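What I keep on the table

2025-09-25

When I moved to Clondley I had two suitcases and a box of kitchen things that my aunt packed for me. I did not plan to become a person with many objects. But in August I started to look for one spoon, and I found four can openers. I have no memory of buying even one of them.

So I decided to go through the whole apartment, one drawer every evening, for 20 evenings. I wrote everything in a notebook. In the kitchen alone I wrote down 121 things, and I did not include the forks.

My colleague Malcolm Parsons gave me a rule he learned from his father, who lived on a boat. If you must move one thing to reach another thing, one of them should go. I tried it and the rule is too strict for a normal home. In my closet the winter coat is always in front of something. But in the kitchen it worked well, and two of the can openers left the same night. The third I kept for guests, I don't know why. Guests do not bring cans.

The most difficult part was paper. In my language we have a word for a person who keeps every receipt, and it is not a kind word. My mother used it for my grandfather. I found the instructions for a radio I gave away years ago, and a train ticket to Grikthorpe from the day of my first job interview there. The radio papers I threw away. The ticket is back in the drawer. I was offered the job, by the way, and I said no, and I still think about it on rainy days.

After the paper I made one more rule, only for the table: one thing may stay on it overnight.
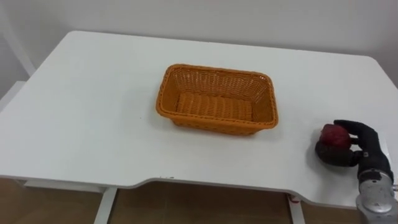
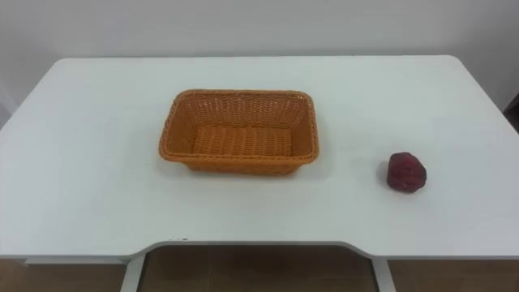

My sister thinks this is a little sad. She has a table where you can find candles, a sewing machine, school books and usually some bread, and when I visit her I sit there for hours and feel very well. So maybe she is right. But she has three children and I have a plant.

What surprised me is how much the evenings changed. Before, I came home, put my bag on the first free place, and the next morning I was looking for my keys under yesterday's mail. Now I open the mail standing up, next to the door. It takes maybe two minutes. I pay the bill or I write the date on it, and I eat dinner without reading the back of an envelope.

I also sold some things. There is a secondhand shop called Abubakari near the bus station, and the owner took the big soup pot and a lamp for 60 together. He wanted also the old wall clock, but that one I refused. It does not work — the hands stopped long ago — but on the back somebody has scratched 1843, and I like to look at it. It is surely not so old. A man at the shop laughed when I asked him.

There is still the closet in the hall, which I did not open for this project. I know there is a tent inside, and I think my old skates. I will start with it when the weather gets cold, or maybe after that.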